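**Notebook, camera mount for the hangar fly-through**
November, Monday, started 7:40

Aivar came before me and already had the nose mount on the bench. He flew with it on Friday evening, two passes along the river, and he says the picture shakes when he goes below the tree line. I looked at the recording with him. The shake is small but it is there, and it comes always when he closes the throttle before the turn. So I think it is the engine speed and the mount is answering to it.

What we know from the last test with the Geseck damper:

- left side bolts were tightened by Piret, right side by me, and we did not write down the torque (my mistake)
- rubber rings are the old type from Podar, harder than the new ones
- the camera plate has 2 mm of play at the front pin

I changed the front pin first and nothing else. Kristýna wanted to change the rings on the same day, but then we don't know which one helped. She agreed, but not happily.

11:15 - put the plate on the shaker. Serial 648, the one with the scratch. From low speed up to cruise it is quiet. Then between cruise and full throttle it starts to sing, and you can feel it with a finger on the lens hood. I wrote down 3094 cycles per minute for the worst point. Repeated it after lunch and got the same number, so I trust it.

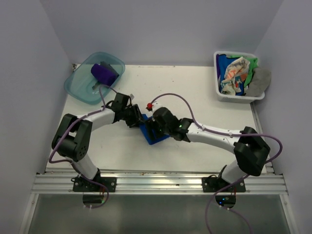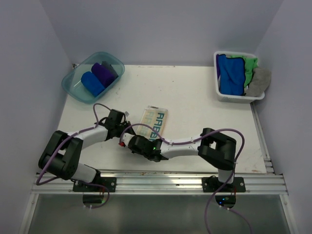 *Photos: Austra Mockus*

Afternoon. Justinas telephoned from Zindthorpe. The owner of the hangar allows both doors open all the way, but he wants to see the pilot's papers again and he wants the fuel truck moved behind the fence. Aivar is not worried about the width. He is worried about the wind from the west, because the air comes around the corner of the building and pushes the tail exactly when he is lining up. He asked for smoke at both doors, so he can look at it from above before he decides. I put it on the list for Justinas.

The camera ship is a separate question. If Strazds brings the helicopter, it must stay higher than we drew it in the first plan. Piret made a new drawing with the helicopter on the south side, and Aivar likes this one better. The director has not seen it yet.

For tomorrow:

- [ ] soft rings, all nine, from the new box (check the date on the bag)
- [ ] torque wrench to both sides, and WRITE IT DOWN
- [ ] shaker again, same points as today
- [ ] ask Kristýna for the weight of the camera with the short lens
- [ ] safety wire on the front pin, the old one was cut too short

If the singing point moves above full throttle with the soft rings, we fly it on the first calm morning. If it only moves a little, I would like to try the heavier plate - Aivar will complain about the weight in the nose, but he can put the battery further back.

17:50, shaker is switched off and the plate is in the gray cabinet, second shelf.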